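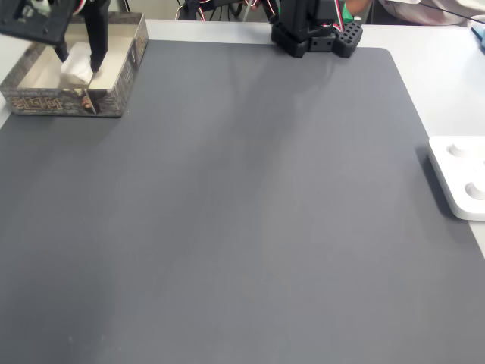 2 min read

Gripper fault at the Kumcombe bench: pictures and notes

October 2019

We lost most of a run in the Kumcombe workshop to a gripper that would not let go when told to. The notes are for anyone at Susberg using the same arms, and for Elaine Meireles, who asked for something shorter than the full log.

The run was planned at 2000 pick-and-place cycles, with a cloth and small solid parts going in and out of a cardboard box. The first stop came at cycle 212. The controller reported the fingers open, but the motor was still holding its closing load, and the arm lifted with the cloth still gripped. Benedito Siqueira cut the power at the wall.

The top picture has the cloth in the box between the two fingers. Cloth was the worst case for this fault. It gives under load, so the closing reading never reached the limit we had set and the software took the grip as not yet made. It then kept squeezing for up to 341 seconds before timing out.
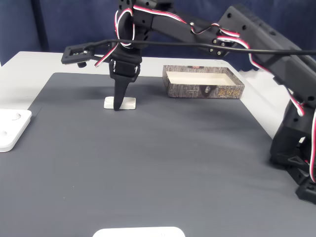

Gripper over the white block, with the box behind it.

Hard parts gave less trouble, but they did show the second problem. After a forced stop the arm came back with its height slightly wrong, and on the next descent it pressed down on the part. No parts broke. One finger screw worked loose and has been replaced.

We traced the load reading to a worn connector in the servo wiring near the wrist. It had been refitted in March after the Medeiros job and was never put on the check sheet – that was our mistake. The spare lead from Brikex fitted without changes.

What has changed since:

The closing timeout is now 2 seconds.
Height is set again after every stop, planned or not.
Hands stay off the mat and away from the arms until the power is off at the wall. A software pause does not count.
The wrist connectors are on the check sheet.

The full log is in the shared folder. Benedito has the old lead if anyone wants to look at it.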